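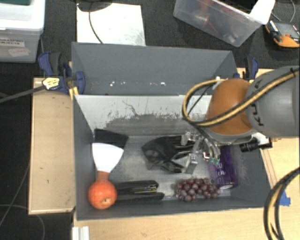 How to sort a box of mixed household things before you move

When I moved from my first apartment to the second one, I packed everything in one weekend and I did not sort anything. The result was that I carried the same old chargers, dried pens and single socks up four floors, and then I kept them for three more years. Since then I have moved many times and I have helped friends to move too. I write here the method I use now. It is made for the mixed container, the one that every home has, where things go when they don't have a place of their own.

You don't need to finish in one day. I do one container in one evening, after dinner, and I stop when I am tired.

What you need

A table or a clean piece of floor where you can leave things overnight
An old bed sheet, if the things are dusty
Strong paper bags or shoe boxes for the groups
A marker and masking tape
A damp cloth and a dry cloth
A trash bag

Small plastic bags with a zipper are also useful for screws and other tiny parts. I buy mine from Zirside in a pack of 100, but any brand will do, and bags from the supermarket are the same thing.

Step 1. Set the date backward

Look at the day of the move and count backward. I begin with mixed containers six weeks before, because they are slow and because I don't need the contents for daily life. The kitchen and the clothes can wait. If you have only one week, go to the end of this page, where I have a short version.

Write the plan on paper and put it on the refrigerator. For me Monday is a bad day, so I leave it free. Choose your own free day and keep it, otherwise you will be angry with the whole project by the second week.

Step 2. Take out the large things first

Don't turn the container upside down. I know it is faster, but small parts roll under the furniture and liquids can open. Take out the large things by hand and put them on the sheet. Then take the medium things. What stays on the bottom is usually small and sharp, so please wear gloves or use a dustpan for the last part.

If you find a battery that is swollen or leaking, put it alone in a glass jar with the lid loosely closed, keep it outside away from the sun, and bring it to a collection point as soon as you can. Do not put it in the trash bag.

Step 3. Make the groups

I use seven groups. With fewer, the groups become too large to unpack, and with more I forget what they were.

1. Tools and hardware
2. Cables, chargers and electronics
3. Paper and writing things
4. Kitchen and table things
5. Toys, games and sports
6. Things that belong to another person
7. I don't know what it is

Write the name of each group on tape and put the tape on the box before you begin. It sounds like a small thing, but when the boxes have names the hand works faster than the head.

Take one object, decide, put it down. Try not to clean or repair anything at this moment. My friend Analyn Aquino sorted with me one winter and she wanted to test every pen, one by one. We were still there at midnight. Now I put all the pens in the paper group and I test them on another evening, in front of the television.

Step 4. Decide what goes

Go through one group at a time. For each object I ask these questions:

Did I use it in the last year?
Would I pay to have it carried to the new home?
If I lost it, could I get another one easily?

The second question is the strong one. Movers ask for money by the hour or by the volume, so every object has a price, also when you do the work yourself. A half bottle of glue is not worth this price. A good screwdriver is.

For objects with a memory I make an exception. I give myself one shoe box for them, and what fits in the box comes with me. If the box is full, something must leave before something new can enter. I have in it a tea glass from a set called Işık that my aunt gave me, and it is the only glass that remains of the set. I never drink from it. It comes anyway.

Step 5. The difficult group

Number 7 needs patience. Usually it contains a plastic cover, a key without a lock, a strange metal hook and a cable that fits nothing. Put these in one bag and hang the bag near the door. During the next weeks you will sometimes look at the vacuum cleaner or the window blinds and understand where a piece comes from.

What is still in the bag on the last day can go. I make only one exception, for keys. Try them on every door and every drawer in the home, also on the mailbox and the cellar. If you rent, ask the owner before you throw away a key.

Step 6. Clean and pack

Wipe the objects with the damp cloth, then with the dry one, and let them rest until the next day. Things that were packed a little wet will smell after some weeks in a closed box.

Rules for packing that work for me:

Heavy things go in small boxes
Every charger goes with its device, tied with a rubber band
Screws go in a zipper bag, and the bag is taped to the thing they belong to
Scissors and knives are wrapped in cardboard, with the word SHARP on the outside
The name of the room is written on the side of the box, not on the top, because boxes are stacked

Please write the room in the new home and not the room in the old one. Wekesa Kirui, who helped me with his van, carried three boxes to the bathroom because that is where they came from. They were for the hallway closet.

Clean the empty container also. Warm water with dish soap is enough for most plastic. For marks that don't come off, I use baking soda on a soft sponge – but try it first on the underside, because some plastic becomes dull. After that you can use it again for transport, for shoes or for cleaning products.

Giving things away

Ask first, then bring. A charity shop that has no space must pay to throw away what you leave at the door. I send one message to my neighbors with a short list, and I write until when they can come. Things that are not taken by that time go to the shop or to the recycling center.

Group 6, the things of other people, goes back before the move. If you wait, you will be paying postage.

Short version, if you have one week

Take out anything that leaks, anything sharp and anything valuable. Throw away clear trash. Put all the rest in one box, close it and write on it SORT BEFORE and the name of a month. I wrote December on mine once and I opened it in December, with a cup of tea. Most of it went to the recycling center the next morning.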